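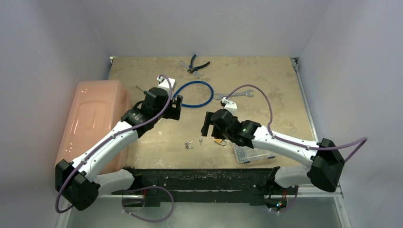 Has anyone else compared the two disc releases of Nakumum, Halldóra Hviid's documentary about the wrestling school? I have the Dadell edition and the later one from Jevescombe. On the Jevescombe disc the training floor loses nearly all its texture in the wide shots. It is packed sand, so everything sits within a narrow range of brown. A beige tabletop with darker mottled stains, like this one, gives an encoder the same trouble: low contrast and no hard outlines. The Dadell disc keeps that detail and the Jevescombe one turns it to paste, worst in chapter 8. Player is set to no processing.
posted by sandpit_tom

I don't see it. Both discs here, watched back to back, and chapter 8 is soft on the Dadell as well. Hviid shot the wide material on an older camera and it was never sharp. Check that your noise reduction is off at the television. Player settings won't touch that.
posted by Grendle

Off at both ends. I would accept "soft at source" if the two discs matched, but the close-ups of the coach match and the wides don't.
posted by sandpit_tom

Bitrate would explain it. Jevescombe put 42 minutes of extras on the same single-layer disc. Dadell has a trailer and nothing else. The encoder saves bits where it thinks you won't look, and flat sand goes first. Faces are usually safe.
posted by halfline

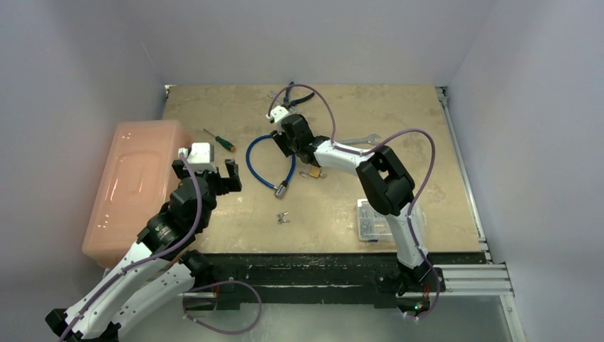

The Jevescombe master has been sharpened, and I think that is a separate fault from the bitrate. Look at the ropes around the ring in the final bout: there is a thin white halo along the top one that isn't on the Dadell. You need a long straight edge to judge it, preferably a diagonal. The silver rails along the right side of the table, from the back corner down to the front right, would do as a test. If a bright line runs beside an edge like that for its full length, somebody has turned the sharpening up.
posted by Marrowby

Halo confirmed on the top rope, I missed it before. I still say the sand is soft on both.
posted by Grendle

The halo could be from the cinema master. I saw it projected in October and the ropes looked harsh then too. Softić did the grade and tends to like a crisp picture.
posted by penny_arcana

Grading and sharpening are different jobs. I wouldn't pin it on Softić without seeing the file that went to the disc people.
posted by Marrowby

Fair point, withdrawn.
posted by penny_arcana

I'll grab 4 matching stills from each disc, uncompressed, two from chapter 8 and two from the final bout. Grendle, can you do the same from yours so we know it isn't a different pressing? My Jevescombe has 13 as the last two digits on the inner ring.
posted by sandpit_tom

Mine ends in 42. Will do the stills tonight.
posted by Grendle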